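Pirkico Cast Index, desktop edition: review

Rating: 3.5 out of 5
Reviewed 25/09/2025

The Cast Index is a reference database of film and television actors, sold as a yearly license to casting offices, subtitling houses and people who write program notes. I used the desktop edition for a full season of festival notes. The build tested was 1204. An earlier build, 1198, had a sorting fault in the television credits and should be skipped if a reseller still offers it.

Installation takes one file and a license key. The database is stored locally and updates overnight. On my machine the first sync failed with a timeout and finished on the second attempt.

Each record has the same fields: stage name, legal name, training, first screen credit, awards, family in the trade, languages. Fields with no source are left blank. I prefer this to the practice of the older Jonetti directory, which fills gaps with agency copy and does not mark it as such.

Search is fast. Accented characters are handled correctly in both directions, so a name typed without accents finds the accented record and the display keeps the original spelling. Patronymics are a weak point. The sort order treats them as family names, and there is no setting to change this. Two-part surnames such as El Fassi file under E by default; this one can be changed under Preferences, Names, Particles.

To measure coverage I took the cast lists from my own past notes, 174 performers in all, most of them supporting players in European television. Every lead was present. The gaps were in theater actors with one or two screen credits, and in dubbing artists, who are listed only if they have also appeared on camera.
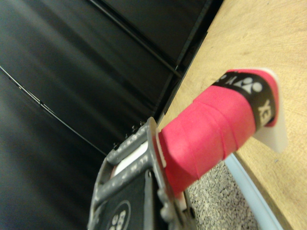 Awards data is the best part of the product. Nominations and wins are held in separate fields, the year given is the year of the ceremony, and the category name is the one in use at the time. A toggle switches to year of release. Exported tables keep whichever setting is active, so check it before sending anything to print.

Credits for unreleased work are less reliable. A series announced in December was still marked "filming" after its first episodes had aired. Corrections can be submitted from inside the record. Mine were accepted, with no notice sent; I found out by reopening the pages.

Export formats are plain text, CSV and a print layout. The print layout cannot be edited and breaks long credit titles in the wrong place. A single export is capped at 2625 rows. The cap is not mentioned in the manual, and the program stops at the limit without a warning.

Cavley's competing product has better photographs and a usable phone version. Its biographies are longer, but the training and language fields are often missing, and those are the two I look up most.

Pros: clean records, correct accents, awards fields
Cons: patronymic sorting, silent export cap, no phone version

Support answers by email only. My question on patronymics got a reply the next morning saying that a fix is planned, with no build number given.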